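Setting up a demo station for Rumetau

Section 3: Controllers, saves and the attract loop

Use this section once the console or PC is connected to the display and the Rumetau demo build has been installed. If the build is not installed yet, go back to Section 2. You will need one wired controller for each player seat, one spare controller, and the licence card that came in the Brerach exhibitor pack.

Before you start

Turn off automatic updates in the system settings. The demo build will not open if the system software asks for a restart. Sign in with the exhibitor account printed on the licence card. Do not use a personal account, as the demo writes over any Rumetau save it finds.

Note: Wireless controllers work, but they can pair with the wrong station in a busy hall. We recommend wired controllers for any booth with more than one screen.

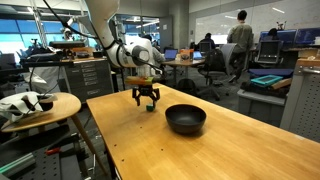 Can I run the demo without an internet connection?

Once the licence has been checked, the demo runs offline for the rest of the event. The check happens the first time you open the build, so do it at your office or shop before you pack up.

Pairing the controllers

1. Plug the first controller into the front port and turn on the system.

2. Open the demo build and wait for the title screen. The first start takes longer than later ones while the game prepares its shaders.

3. Press any button on the first controller. The player one marker lights up in the lower left of the title screen.

4. Plug in the second controller and press any button. If the player two marker does not light up, unplug the controller, wait for the prompt to clear and try again.

5. Choose Options, then Controls, and set the layout to Show Floor. This layout turns off the system menu button so that players can't leave the game by accident.

Caution: The Show Floor layout also turns off the screenshot button. If press visitors want to capture footage, switch to the Press layout and stay with them at the station.

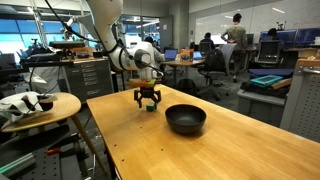
The layout is stored with the build and not with the controller, so you can swap in the spare at any time without going through the steps again. Only the player marker has to be lit. If a controller starts to drift during the day, set it aside with a tag on it and recalibrate it after closing.

Choosing the demo content

The build has 2 playable areas. Horkovby is the opening village and suits new players. Mercado is a later area with a boss fight, and it assumes that the player already knows how to block and dodge.

1. From the title screen, hold both shoulder buttons for 3 seconds. The staff menu opens.

2. Select Area and choose Horkovby, Mercado or Player's Choice.

3. Select Session Length. The default is 15 minutes. For a long line, choose 7.

4. Select Save and Return.

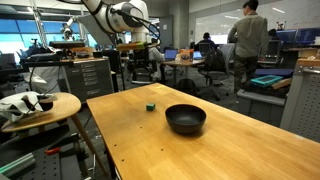 5. Start a session and check that the timer appears in the top right corner. If it doesn't, open the staff menu again and make sure Timer Display is set to On.

6. Let the session run out. The game should fade to the closing card and then go back to the title screen.

Note: Player's Choice adds a menu before each session. Most people pick quickly, but allow a little extra time when you work out how many groups you can fit into an hour.

The attract loop

When the title screen has been left alone for nearly 2 minutes, the build plays a loop of trailers and gameplay. Pressing any button on any connected controller ends the loop. Sound in the loop follows the Attract Volume setting, which is separate from the game volume – set it low if your neighbours are close by.

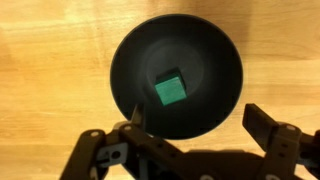

Small giveaways are best kept at the player's end of the table, where people pick them up on their way out. Badges and download cards slide around when players lean on the surface, and they end up under the controllers. A round black bowl on a plain wooden tabletop is enough to hold them, and the dark rim is easy to find against pale timber when the hall lights are dimmed. Keep it away from the controller cables, and top it up between sessions.

Closing for the day

1. Open the staff menu and select End of Day. The build clears all sessions and writes the play log.

2. Copy the play log to the USB stick from your exhibitor pack.

3. Shut down the system from its own menu. Do not cut the power at the wall while the save icon is showing.

If the play log is missing the next morning, see Section 5, Recovering a log.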